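Home | Cells | Grippers | Vision | Maintenance | Index

Covik packing cell

Last revised in May. Entry by Caroline Tanui; maintenance section by Bronisława Borkowska.

The Covik packing cell is a single-arm tabletop robot cell used to sort and pack light retail goods in flexible packaging, such as snack bags, sachets and refill pouches. It was assembled by the integrator Kovow for the distributor Trerkimport and is installed at the Makowska depot, where it handles mixed small orders. The entry covers how the cell is set up, how its gripper is looked after, and the repairs it most often needs.

Layout

The cell consists of one arm bolted to a steel pedestal, a work table with a plain matte top, and a set of open containers that are swapped by hand between orders. A small camera is fixed at the wrist and looks down past the fingers. The controller sits in a cabinet under the table, with its fan filter facing the aisle.

The table top was originally white. It was replaced with a beige one in the first year of service after the camera had trouble picking out pale packages and white containers. Overhead light comes from one side only, so the arm throws a soft shadow across the table that changes as it moves. The vision settings allow for this, and the lamps should not be moved without repeating the calibration.

Gripper

The gripper has two fingers driven by flat black linkages. The fingers close together from both sides and can be set to stop at a chosen width or at a chosen force. For bags, the force setting is used. A filled bag gives way under the fingers, and a fixed width will either drop a thin one or crush a thick one.

Bags are normally gripped low and held upright, leaving the top seal free. Gripping across the seal was tried early on and dropped, as it creased the printed strip and made codes hard to scan further down the line.

Setting up

A full set-up is done when the cell is commissioned, after the arm has been moved, or after a wrist camera has been changed. The usual order of work is:

1. Lock out the cell and wipe down the table.
2. Check that the pedestal bolts are tight and the table does not rock.
3. Restore power and home the arm at reduced speed.
4. Open and close the empty gripper 40 times, listening for clicks or uneven travel.
5. Run the camera calibration with the lamps at their normal level.
6. Teach the container positions, with each container placed as an operator would leave it.
7. Run trial picks with real stock, starting with the softest packaging on the order list.

Containers do not have to be square to the table. The software finds the rim and works out the angle, and a tilted container is accepted as long as its opening is clear. Goods already inside do not affect this unless they stick up past the rim.

Trial picks are recorded in the cell log. The commissioning log at Makowska lists 1,121 picks, most of them made at reduced speed while the force setting was being adjusted. 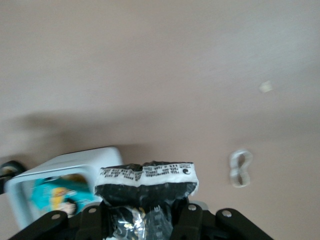
Wrist camera view: a black bag held in the gripper in front of a white container.

Routine maintenance

The table is cleared and wiped at the start of each shift. Crumbs, bits of film and stray loops of clear plastic or rubber are a common nuisance in packing work. A clear loop is hard for the camera to make out against the table, and if it is picked up with a bag it can work its way into the linkage.

The finger pads are cleaned with a damp, lint-free cloth. Solvent should not be used, as it hardens the pads and leaves them slippery. Pads are inspected every 500 hours and replaced in pairs when the surface has gone shiny.

The screws at the linkage joints are checked at the same inspection. They are tightened by hand with a short driver and marked with a dot of paint so that any later movement shows up. Over-tightening is a more frequent fault than looseness. A linkage that is pinched will close slowly and report a grip before it has reached the bag.

The camera window is cleaned last. A greasy window softens the picture, and small print on packaging is the first thing to go.

Common repairs

Slow or uneven closing is usually traced to dirt in the joints. The fingers are taken off, the linkages brushed clean and the screws refitted from the inside outward. The job takes one person less than an hour, and the grip force has to be checked again afterward.

Dropped bags are most often caused by worn pads. If new pads do not help, the force setting is raised one step at a time, to a limit of 4 on the controller's own scale. Settings past that have burst bags in testing.

Drift in the pick position points to the camera bracket. The bracket is reseated and calibration repeated; the taught container positions can be kept.

See also: Finger pads; Force control; Wrist cameras

Contact the editors | Copyright and reuse | Back to top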